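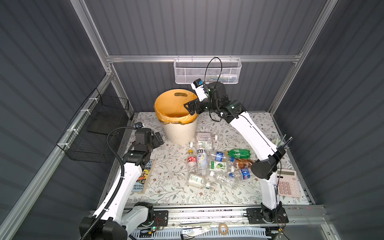 Where does a drink bottle go when you've finished with it?

I've got a bin a bit like the one up there (mine's blue and has a dent in it from when I fell over it), and for years I never gave it a thought. Bottle goes in, bag gets tied up, bag goes out, end of story. Then one day my niece asked me where it all goes, and I said "away", and she said "away where?" and I had no answer for her at all. So I went and found out, and this page is what I found.

We'll start with the bin, get the bottles sorted, and then follow one all the way to the end. You might want to fetch an empty bottle to look at while you read. Go on, I'll wait.

First, the bin

See the bag? It's folded over the rim, so the top of the bag hangs down on the outside. When I was little I used to just drop the bag in and hope for the best, and the first heavy thing I threw in would drag the whole bag down to the bottom. Then everything after that landed on top of the bag instead of in it. Yuck!

Folding it over gives the bag a good grip. If your bag is a bit too big for your bin, gather up the extra bit and tuck it in, or tie a little knot on one side to make it snug.

The other thing I like is the lines running up and down the side. Those are called ribs. Try this: take a flat piece of paper and stand it on its edge. It flops over. Now fold it into zigzags, like a fan, and stand it up again. Much stronger, isn't it? Ribs do the same job. A wall with ribs in it can be quite thin and still not bend when you lean on it. Once you start looking you'll find ribs everywhere: on tin cans, on cardboard (peek inside the edge of a box) and very often on drink bottles too.

What is a bottle made of?

Nearly all fizzy drink and water bottles are made of a plastic called PET. You say it "pet", like a hamster, or you can say the letters. Its full name is polyethylene terephthalate, which I can only say slowly.

Turn your bottle upside down and look for a tiny triangle made of arrows with a number in it. PET is number 1. You may need a torch, or a grown-up's reading glasses used as a magnifier. The cap is normally a different plastic. It may be number 2, or it may be number 5, which is the same stuff a lot of yoghurt pots are made from.

And the label? That could be plastic or paper, and there's glue holding it on. So one bottle can be three or four materials all stuck together. Remember that for later, because it matters quite a lot when we get to the factory.

Where does the plastic come from in the first place? Mostly from oil, pumped up from deep underground. That oil started as teeny living things in the sea, millions and millions of years ago. I think about that sometimes when I'm drinking my orange squash.

A pile to sort

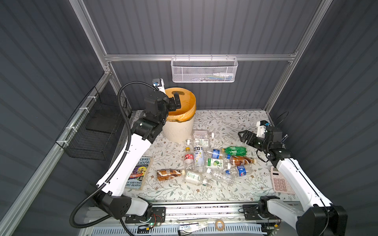 A pile of drink bottles by the bin. Can you find the one with the yellow cap?

Did you find it? It's the small one with the red label. There's also a bottle with a cartoon figure on its label, and one with a lime, which made me thirsty.

Now, look at the colours. Most of the plastic is clear, but there's a green bottle in there as well, and a brown coffee one. People who recycle plastic are very interested in colour! Clear plastic is the most useful, because you can make it into nearly anything and add whatever colour you fancy. Green plastic stays greenish. If you mix green and clear and brown all together you get a sort of murky, muddy colour, a bit like when you wash every paintbrush in the same jar.

You can try that at home with modelling dough. Take a small lump of white, a small lump of green and a small lump of brown. Squash them together and keep squashing. Now try to get your white back. (You can't. Sorry about your dough. Use the old bits from the bottom of the tub.)

Getting your bottles ready

I do mine by the kitchen sink, after tea.

1. Empty it. Drink the last bit or pour it down the sink. Leftover drink can leak onto paper and card in the recycling and spoil it.

2. Swish it. A splash of water, a shake, and out it goes. It needn't be sparkling.

3. Squash it. This is the best step, obviously. Press the sides together, or put it on the floor and stamp. Most of what's inside an empty bottle is air, and air takes up a lot of space in a bin. I wanted to see how much difference it made, so I filled my kitchen bin with bottles as they were and got 13 in before they started rolling off the top. After squashing I fitted in loads more and my foot hurt.

4. Put the cap back on. Caps are small, and small things fall through gaps in the machines. Screwed on, they go along for the ride.

5. Pop it in the right place. In Ukville, where I live, bottles go in the recycling box by the front door. Where you live it might be a bag, or a wheelie bin, or a big bottle bank by the shops. Ask whoever puts the bins out at your house, or look on the council's website with them. Rules change from town to town, and that goes for caps as well, so it's worth checking.

A word about bags, as I got this wrong myself. Some places want bottles loose, with no bag at all, and some want them in a special bag of a certain colour. If your indoor bin has a bag in it and your council wants things loose, just tip the bottles out at the end and use the same bag again.

A day at the sorting shed

In March I went to visit Flekeo, the sorting shed on the far side of Ukville. It is LOUD. They gave me ear defenders and an orange jacket that came down to my knees.

I was shown around by Yasaman Shirazi, and I asked her what happens first. "We tip it all on the floor," she said. And they do! A lorry backs in and up goes its back end, and out slides a hill of everybody's recycling. A digger scoops it onto a moving belt, and away it goes.

Magnets pull out the steel cans. Paper and card get separated off. Then the plastic goes under a light that our eyes can't see, called infrared. Different plastics bounce that light back in different ways, so the machine can tell number 1 from number 5 without reading any triangles. When a PET bottle goes by, a puff of air goes pfft and blows it onto its own belt. I watched that for ages.

At the end the bottles are crushed into big square blocks called bales. I asked Yasaman what the oddest thing on the belt had been and she said a bowling ball. Please don't recycle your bowling ball.

Chopped, washed, melted

The bales from Ukville travel by lorry to another place, called Prosska, where they get taken apart again. The bottles are chopped into flakes no bigger than your little fingernail, and the flakes are washed in hot water to get the glue and the label bits off.

Then comes my favourite part. The flakes go into a tank of water. PET is heavier than water, so it sinks. Plastics number 2 and number 5 are lighter than water, so the cap bits float! They can be skimmed off the top, and that's how the caps and the bottles get separated after all that time screwed together.

You can do this one too. Ask a grown-up to snip a small piece from a PET bottle and another piece from a number 5 yoghurt pot. Drop them both in a bowl of water and push them under with your finger, so no air bubbles hold them up. Watch what each one does when you let go.

After drying, the clean flakes are melted and made into little pellets, a bit like grains of rice. Those are what a factory buys.

And then what?

A pellet can turn into part of a new bottle. It can also be pulled into long thin threads, which get spun and knitted into cloth. My fleece from Alipour's, the clothes shop on our high street, says on its label that it's made from recycled bottles. It's very warm and the cat has claimed it.

Could a bottle go round for ever? Sadly not quite. Each time plastic is melted it gets a little bit weaker, so new plastic often gets mixed in. Using a bottle again before you recycle it is even better. I've had the same refillable one for ages and I've covered it in stickers, 14 so far.

If a bottle gets dropped outdoors, it doesn't rot away like an apple core would. It cracks into smaller and smaller pieces, and that can take hundreds of years. Some people say 400, but plastic bottles haven't been around that long, so it's a clever guess.

Words to know

Bale: a big squashed block of one material, tied up tight.
Flake: a small chopped-up bit of plastic.
Infrared: a kind of light that people can't see.
Pellet: a small grain of plastic, ready for melting.
PET: the plastic most drink bottles are made from, number 1 in the triangle.
Rib: a raised line that makes something thin stiffer.

Next time I'm finding out about banana skins, so start saving your questions!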